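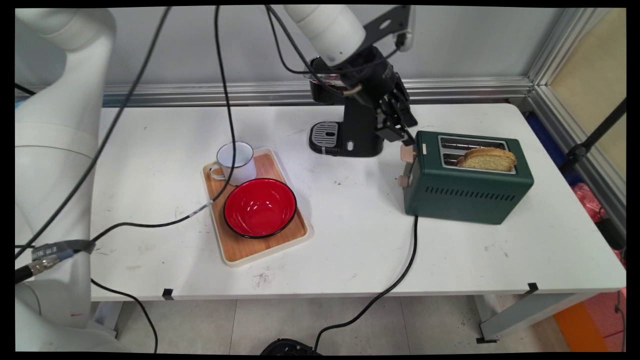
*Toaster, green, two slots. One slice done.*

# Toaster tips I tested, and the ones I've stopped believing

Every July the Brolham newsletter prints a page of kitchen hints, and every July the toaster gets the same advice it had the year before. I tried most of it at home. Some holds up.

**"The number on the dial is minutes."** On some toasters, perhaps. I put mine on 4 and stood there with a kitchen timer, and it popped up well before four minutes were out. The second round was quicker still, the inside being warm already. Treat the number as a rough shade and turn it down a notch for the next batch.

**"Turn it upside down and shake it."** Please don't. Crumbs lodge against the heating wires, and the wires are easily bent. Unplug it, let it go cold, slide out the crumb tray and brush that over the bin. A dry pastry brush does for the slots.

**"Rub the outside with lemon."** I did one end with lemon and the other with a damp cloth and a drop of washing-up liquid. Same shine, and only one end was sticky. Dry metal parts afterwards or you'll get water marks.

**"Buy a proper toaster cleaner."** The Plado spray cost me more than a week's bread. I can't say it did anything the cloth hadn't. Hestent sell a long thin brush, which is decent, but so is an old pastry brush.

**"Toast frozen bread on the highest setting."** This gave me black edges and a cold middle. Use the defrost button if you've got one. Otherwise toast it low, then give it a second short go - and stay in the room.

**"Butter it first to save time."** No. Fat drips, fat smokes, and it can catch fire. Use the grill if you must.

Still untested: keeping a sugar lump in the bread bin to stop mould. I have my doubts, but there's half a loaf in there with one now.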